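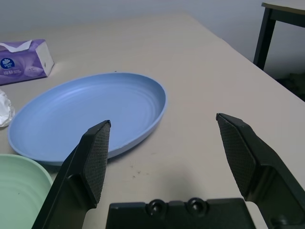
Nodico opens table-clearing trial to remote operators

12 February 2018

Robot maker Nodico has started letting operators in another building teach its arms to clear a table. Until now, all of the company's teaching was done by a person standing beside the robot and moving the arm by hand.

The trial is running at the company's workshop in Zanden. Operators sit at a desk in Flumley, 28 miles away, and steer the arm with a handheld controller while watching the video from a small camera mounted near the gripper. Each run is recorded from start to finish, including the position of the arm and how far the two fingers are open. The recordings are then used to train the software that will later move the arm without a person.

Plates make up most of the early work. An operator has to bring one finger over the rim and the other underneath, close the gripper and carry the plate to a rack without tipping it. Soft things such as tissues are also on the task list, and Nodico says they are harder to teach because they change shape when they are picked up.

The company has collected 408 runs so far. Of these, it kept the ones in which the plate reached the rack and set the others aside for separate study. Runs in which the operator missed the first grasp and then corrected it are kept too – the software needs to see how a person recovers from a mistake.

Guiding the arm by hand has not been dropped. Nodico will go on using it for the first few runs of every new task, when the operator needs to feel how much force the arm is putting on an object. The drawback is that the person's hands and sleeves often end up in the video, and those parts have to be cut before training. Remote control avoids this, but it is slower to learn. New operators practice for 3 days before their runs are counted.

Delay on the line was a problem at first. The controller software, supplied by Pylypenko, now limits the speed of the arm whenever the video falls behind, and stops it if the connection drops for more than 2 seconds.

The trial will continue until July. Nodico plans to add cups and cutlery in the coming weeks and to test the trained software on tables it has not been shown before. The company has not said when a finished product might go on sale, or what it would cost.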